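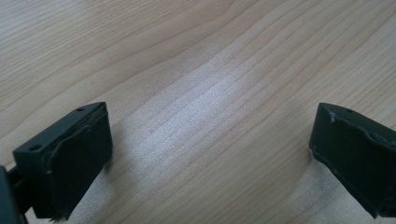
The table at Pillbridge, with the light on the grain.

A table for the bears

Ileana Moldovan mends soft toys in a back room in Clumton, and she'd like a word about stuffing

By Benedikt Seidel

I had meant to stay an hour at Pillbridge and in the end I stayed until they locked the front door, partly because of the tea and mostly because Ileana Moldovan is very hard to leave once she has started on the subject of seams.

She has been mending soft toys for 5 years, the first of them on her own kitchen table in the evenings (her husband would come down in the morning and find a rabbit in the fruit bowl), and since last August in a room on the first floor of the old Pillbridge offices. She shares the corridor with a bookbinder, Babatunde Bassey, who lends her his good scissors and asks for them back an hour later.

"I took the room for the table," she says. "I really did. The rent was a bit more than I wanted and the radiator makes a noise like a goat, but I saw the table and I thought, well, you can see every thread on that."

It was left behind by whoever had the office before her, and it is a pale, honey-coloured thing with a fine grain that wanders across it in waves. She smooths it with the flat of her hand while she talks, the way other people would stroke a cat. Her old kitchen table was nearly black, and a dark toy on a dark table at nine at night, she tells me, is how you end up sewing a paw to your cardigan.

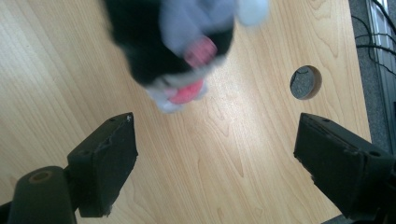

5 min read

On the Thursday I visited there was a plush toy in black and pale blue-grey, with a bit of pink in the middle of its face and a brighter pink just under it. Ileana is fond of toys with strong colours in them. The trouble, she says, is always the matching, and black is the worst of the lot.

"People think black is easy! They bring me a reel from home and say, there you are, black. And you put it next to the fur and it's brown, or it's navy, or it's gone a sort of green. I've got a whole drawer of blacks. Kerstin laughs at me for it."

Kerstin Buschmann does the parcels and the letters, and did laugh, from the other side of the room. It was Kerstin who began writing everything down in a ledger when the work moved to Clumton, and the last entry while I was there was number 1011. Each toy gets a line with its name, if it has one, and what has gone wrong with it. I was allowed to read a page. "Neck." "Neck." "Ear, dog." "Left in garden." "Neck."

It is always the neck, Ileana explains, because children carry them by it, and she wouldn't dream of telling a child to stop. She opens the seam as little as she can, puts in fresh stuffing a pinch at a time and closes it with a ladder stitch, which she showed me 2 times very slowly and which I still couldn't do for you now. She is strict about the stuffing. Too many menders pack a toy tight so it looks new, and then it goes home and doesn't feel right in bed.

"A toy that's been slept on has got a shape," she says. "I have to put it back floppy. I ask them on the form, how floppy? And they write me such lovely long answers."

There's a round hole through the tabletop for cables, with a thin beige rim and the grey carpet showing beneath it, and I asked, a bit foolishly, whether she uses it for anything. She loses needles' worth of thread ends down there, she said, and once a glass eye, and they spent most of an afternoon on their knees with a torch before Babatunde came in and found it in his shoe.

She has a waiting list now, and an order for 200 small knitted scarves from a toyshop in Harju that she rather wishes she had said no to. She would like to teach a class in the winter if she can find enough chairs. I asked whether she had kept any toys of her own, and she had, one, a sheep called Trudi, at home on the bedroom windowsill with a split down its side.

"I know," she said. "I know. I'll get to her."

Toys can be left at the Pillbridge front desk, with a note saying what they are called.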